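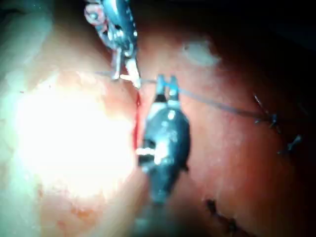

The Warm Side of the Bench

My first week at Plollport, Harriet Brannigan handed me a square of gray felt and told me to put it down my shirt.

"Between the shoulder blades," she said. "Then go jog the stairs."

I'd signed on to write grant reports, but okay! I jogged the stairs. The felt was Sample 61, and it was supposed to take the heat off my back and park it in a strip of wax sewn along the hem. What it did was get hotter and hotter until I was yelling on the third-floor landing and trying to reach it with a ruler.

Harriet wrote down "too fast" and gave me a peach.

That was July, and the air conditioning on our side of the building had quit, so everyone wanted to be a test subject for about one day. Then they'd all felt the felt. By the end of the month it was me and Pejman Kordestani, who'd built the weave in the first place and took every bad result like a parking ticket. He'd wear a sample to lunch. He wore one to his sister's wedding (Sample 73, the itchy one) and melted wax down the back of a rented jacket.

The money was coming from Akport, who made vests for foundry crews, and they wanted a whole shift out of it. We could get 227 minutes on a good morning. I must have typed that number into a dozen emails, each one a little more cheerful than the last.

"Tell them it's promising," Pejman said.

"I told them that last time."

"Tell them it's very promising."

I didn't. I wrote to their woman in purchasing and said it worked fine until lunch and then it cooked you, and would they maybe like a vest where you swapped the hem at noon, like a battery? I hit send and went and hid in the supply closet with the old loom.

Harriet found me there. She had the printout in one hand and a peach in the other.

"You might have asked," she said.

"I know."

"They want forty of them." She bit the peach herself this time. "Go tell Pejman he's sewing pockets."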